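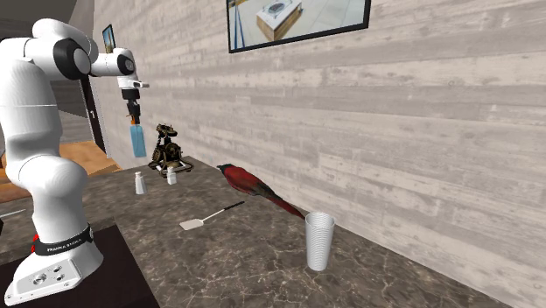
Above the counter, a light blue block in mid-air.

About Orkholm

We teach people to cook, and we love it! Orkholm is a small cookery school with one big kitchen, a long table for eating at, and a herb bed out the back that does far better than it should (the mint has won every argument so far). Most of our students come to us able to make toast and a decent cup of tea, and they go home at the end of the term with a proper curry in a tub.

Dewanti Halim started the school in her own flat, with four pupils squeezed round a table meant for two. The first lesson was fried rice, because she thinks everyone should be able to make it without looking anything up. It's still the first lesson now. By the second year the neighbours on both sides had joined, the hallway was full of coats, and it was time to find a real kitchen.

What we teach

Our main course, Ngui, runs over ten evenings from September and starts at 7pm. You'll learn rice, eggs, dals, flatbreads, a couple of roasts and how to use a knife without fear. Dinesh Navaratnam leads the first half and is very patient about onions. Wayne Li takes over for noodles and dumplings, and those evenings do tend to run late – nobody wants to stop folding!

Roltach is our Saturday-style course squeezed into school holidays, for children from eight upwards. They bake, they make soup, they eat nearly all of it before their parents arrive. Afiq Pattinasarany runs it and writes a new recipe booklet each summer, with drawings sent in by the children.

We also have a pay-what-you-can supper club with 40 seats, cooked by former students. The menu goes up on the door the week before. If there's sambal on it, Dimas Govindasamy made it, so go gently.

How we do things

Everybody cooks, everybody washes up, and we all sit down together at the end. Classes are kept small enough for you to get a hob to yourself. Tell us when you book if there are foods you can't eat and we'll change the recipe for the whole room, which has led to some of our favourite dishes (the oat milk custard, for one).

Aprons are lent free of charge. Bring a tub with a lid, and flat shoes.

Come and say hello

The kitchen is open for a look round before each new term, with tea and whatever came out of the oven that morning. We'd love to meet you.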